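Dolilach Shared Workshop Opens Its Block Assembly Build to Home Builders

Plans, parts lists and practice records to be free to download

August 3, 2022

DOLILACH – Dolilach, a member-run shared workshop, today released the full plans for its block assembly bench, a robot arm build that members have worked on in the evenings and between other jobs. The release covers the enclosure, the gripper mount, the colored block set and the notes kept during the build. All of it can be used, changed and copied by anyone building at home or in a workshop of their own.

The project is called Warby. It started as a way to give members a robot task that was hard enough to be worth doing and safe to run on a bench next to other people's work. The job is simple to state. The arm picks up large plastic blocks of different shapes, moves them, and fits them together. Long bars have to be gripped by their sides. Arch-shaped pieces have to be approached from above with enough room between the legs and the table.

The enclosure is made of flat gray-blue panels on a dark gray tabletop. Members chose plain colors so that the blocks are easy to pick out on camera. The blocks come in strong colors, and the table also holds a black angled fixture fastened with small screws.
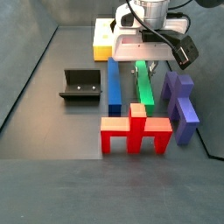
What the release includes

The Warby package has four parts. The first is a set of drawings for the enclosure and table, with cut sizes and hole positions. The second is the gripper mount, including the route for the cable that comes down past the wrist. The third is the block set, with files for each shape. The fourth is the build log, which has been left close to how members wrote it, spelling and all.

The package also comes with records from 1,988 practice runs on the bench. These include runs where the block was dropped or set down in the wrong place. They are marked as such and have been kept in, as several members found them more useful than the good ones when setting grip force.

Builders will need their own arm. The mount plate has a bolt pattern that can be redrawn for most small arms, and the log has a page on doing this. The cost of the enclosure, table and block set came to roughly $200 in materials, with the arm and computer not included. Prices will differ by area and by what a builder already has on the shelf.

How the gripper works

The gripper closes on a block from two sides. A camera near the wrist looks down toward the fingers and gives a close view of the piece being handled, while a fixed camera covers the whole table.
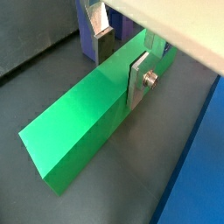
Long bars gave the most trouble in early runs. A bar held too near one end will tip as soon as it leaves the table, and then it no longer lines up with the piece it is meant to join. The log sets out the grip points that members settled on for each shape, along with the ones they gave up. Finger pads wear and should be checked before a long session. The control software, named Illum, lets a builder move a grip point by hand and save it without starting the run over.

Illum runs on an ordinary desktop computer. It is included in the package with setup steps and a short test that moves the arm slowly through its range with no blocks on the table. Dolilach asks that builders do this test first, and that they keep the stop button within reach of whoever is at the bench.

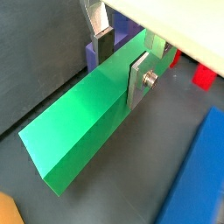 Can the bench be built without a full workshop?
Most of it can. The panels and table need only a saw, a drill and a screwdriver. The gripper mount and blocks call for a printer or a friend with one, and the log lists sizes for builders who want to order those parts from a print service.

Availability

The Warby package can be downloaded now from the Dolilach website. A second release, Urquhart, is planned for December and will add a smaller table for builders short on space.

Contact: Press desk, Dolilach Shared Workshop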